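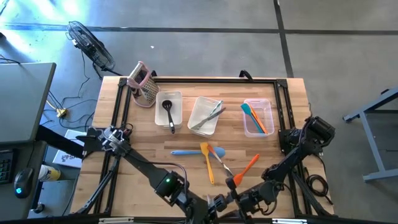

Utensil sort, both arms over the table, loose spatulas still to do.

March, 4:40 pm
Dulce Magaña

Eldana wants this written up as "kitchen tidying." I'd call it bin filling until somebody shows me otherwise. The orange spatula and the yellow one are the same job to a person. To Gretel they're two problems, and when one lies across another (yellow over light blue) that's a third.

Log says 103 attempts on this layout. I only trust the ones I sat through. Grip on a silicone handle is fine. Grip on a thin metal shaft, I'm not convinced. Haven't tried the box grater and don't plan to this month.

Mwakalinga asked when it can do a real drawer. Told him not to wait up. My kid does ours in 6 minutes, complaining the whole time.

To do: swap finger pads, rerun with the metal spatula on its own, ask Eldana Moges which bin the tongs belong in. We've each been scoring it differently.

Recent entries
Foltura towel folding, second try
Fendico pads, wear check
Gretel: left wrist drift again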